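Fiction > Short Stories > The Drerkeo Rules

Rule 8 of the Drerkeo handbook stated that a cloth was to be gripped through a fold, never by a corner. Ysaline Royer had written it in July, at Ultstead, and had regretted the word "never" ever since. The Bunham auditors were due at noon. She read the rule aloud to the operators and asked for objections. 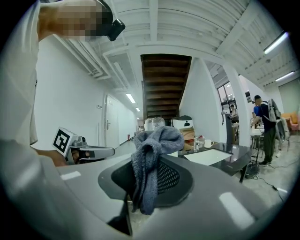

A fold is not defined anywhere, Margaux Pichon said, so one operator takes two layers and the next takes four, and both of them pass.

Royer wrote that down. She proposed a minimum of two layers, with the jaws closed before any lift. Pichon wanted a maximum as well. They settled on a maximum and moved to Rule 15, which covered work at a basin. It required both markers to face outward for the length of a task. It did not say who was to stop the task if one turned away.

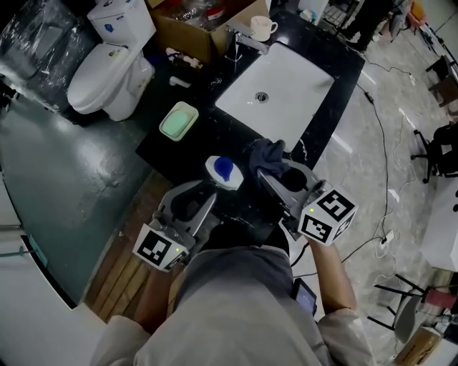 Reading time: 1 min

"The operator stops it," Royer said.

"The operator is looking at the cloth."

Royer crossed out her sentence. Under the new text, anyone present could call a stop, and the attempt would be logged as void with no name attached. Pichon read it twice and initialed the margin. That left Rule 17, on handing over between operators. 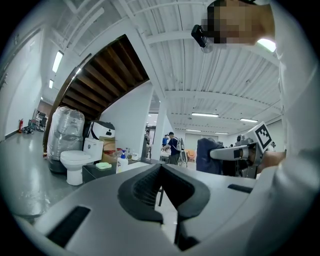

It ran to 59 words, and Royer had cut it to a single line by the time the auditors rang from the street. Pichon went down to let them in. Royer printed the page again and put the old one in the folder behind it, with the crossed-out sentence still legible.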